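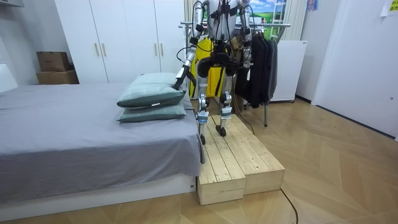

Handout 5: Filtering and sorting mail on the server

Course: Running Small Mail Systems
Instructor: Idris Wogan
Last revised Jun 1, 2018

Welcome back! Last time we got the Iltano test server to accept a message and drop it in a mailbox. Today we start telling it what to do with the message once it arrives, and I think this is where the course gets really fun, so bring your laptop and a mailbox you don't mind making a mess of.

1. Where filtering can happen

A message can be sorted in two places. The first is your mail program: it downloads the message, looks at it, and moves it to a folder. The second is the server, at the moment of delivery, before any mail program has seen it at all.

Client rules only run while the client is running. If your sorting lives on the desktop machine and the desktop machine is off, your phone shows the whole unsorted pile. Server rules run every time, for every device. (Anyone who has read mail on a phone in January, with the office computer shut down for the holidays, knows this feeling already!)

The language we will use is Sieve. It is small on purpose. There are no loops and no way to call outside programs in the base language, so a bad script can put your mail in a silly place but can't hang the server.

2. A first script

require ["fileinto"];
if header :contains "subject" "[testomport]" {
 fileinto "Lists/Testomport";
}

Read it aloud and it nearly explains itself. The require line loads an extension. Moving mail to a folder isn't part of the base language, and forgetting this line is the most common mistake in the whole lab. The test looks at one header, and the action names the folder.

What happens to mail that doesn't match? It goes to the inbox. Sieve calls this the implicit keep, and it is a lovely bit of design: if your script does nothing, you lose nothing. The implicit keep is canceled by fileinto, redirect and discard. It is still in force after a plain flag change.

3. Matching

:is means the whole value must match.
:contains means the text appears anywhere in it.
:matches allows the wildcards * and ?.

For mailing lists, match on List-Id instead of Subject. Subjects get edited and people reply with them half deleted, but List-Id is added by the list software and stays put. So a better version of our script is:

if header :contains "list-id" "testomport" {
 fileinto "Lists/Testomport";
 stop;
}

Note the stop. Without it, later rules are still tested, and a message that matches two of them can be filed twice. Sometimes you want that! Usually you don't.

For addresses, use the address test and not header. A From line may hold a display name as well as an address, and address strips the name away for you:

if address :is "from" "billing@veline.example" { ... }

4. Order of rules

Scripts run from top to bottom. Put the narrow rules first and the broad ones last. Emrys Ellis showed me his own script when we were setting up this unit, and it had grown to 300 lines over the years, with a catch-all near the top that swallowed half of what came after. We moved that one rule to the bottom and folders he had given up on came back to life. Very satisfying afternoon.

5. Vacation replies

The vacation extension sends an automatic answer and remembers who has had one. The :days value sets how long it waits before answering the same person again. Try 5 in the lab. Asking for 365 is legal to write, but servers may cap the number at something lower, so check the Rees notes on the course page before you rely on it.

Vacation will not answer mailing lists or messages not addressed to you directly. If you have aliases, list them with :addresses or people who write to the alias will hear nothing.

6. Lab

a. Log in to your Iltano account and upload the script from section 2 with the ManageSieve client. Activate it. Uploading alone does nothing.
b. Run the Veline sender, which will deliver about 50 messages to your mailbox.
c. Check which ones landed in Lists/Testomport. Find the two kinds of message that were missed and explain why.
d. Rewrite the rule to use List-Id, clear the mailbox and run the sender again.
e. Add a vacation reply and mail yourself from a second account, twice.

Stuck on step a? Check the quotes first. Word processors love to turn straight quotes into curly ones, and Sieve won't accept them.

For next time: read the section on the imap4flags extension and come with one rule you wish your own mailbox had. We'll write as many of them as we can in class.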